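Week 5 handout: Recording demonstrations by hand
Robotics Practice, Plikley

In the September labs you drove the arm by remote control. This week you hold the grippers yourself.
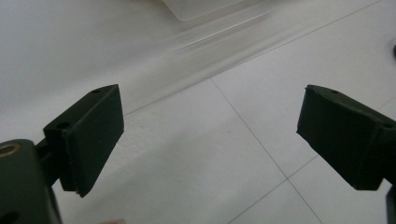 Start each take with the fingers fully open and stay still for a moment. Move at the speed you want the arm to copy. Any take over 32 seconds is dropped by Belura, our logging program.

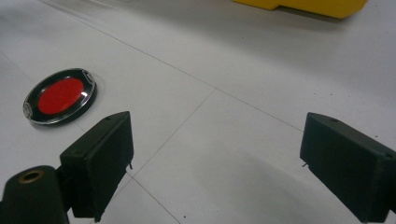
Fig. 1. Open fingers over the floor, red-centred marker at left.

Keep the marker in view while you set up.
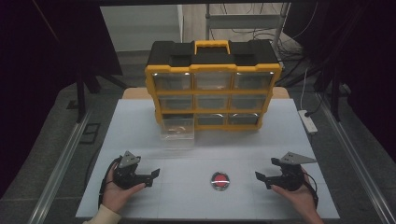
Fig. 2. Two grippers at the drawer organizer, one bottom drawer pulled out.

For two-handed takes, keep both cables clear of your wrists. Don't lean over the table.
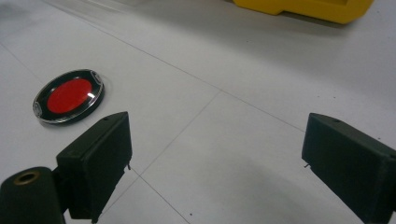 Fig. 3. Marker on the tiles near the left finger.

Each pair records 14 good takes. Label failed ones "F" and leave them in the folder. Read section 2 of the Tistari notes before the lab.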